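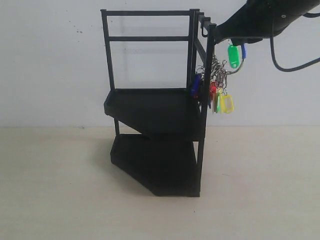

Books & Nature

1/ Finished the new Boltcombe Press book on freshwater eels last night. It's 327 pages including the notes, and the notes are worth reading.

2/ The author spent four seasons on the weir at Folosham, counting eels by hand. The best year gave 1,623. The worst gave 317. Most of the book is an attempt to explain the gap between those two numbers.

3/ Chapters two to five cover the life cycle: larvae, glass eels, elvers, then years in fresh water before the run back to sea. Clear writing, and you don't need a biology degree to follow it.

4/ The middle drags a bit. There's a long section on licensing disputes at Wuvthorpe that could have been half the length. I skimmed it and went back later for the maps.

5/ Strongest chapter is the one on smell and how eels might use it to find their way. The author is careful to say which parts are settled and which are still argued over.

6/ First printing was 600 copies, so check your library before you go looking to buy. The paperback is due in December with a new index and colour plates.

7/ Next on my pile is the Yadav field guide to estuary birds. Will post when I'm through it.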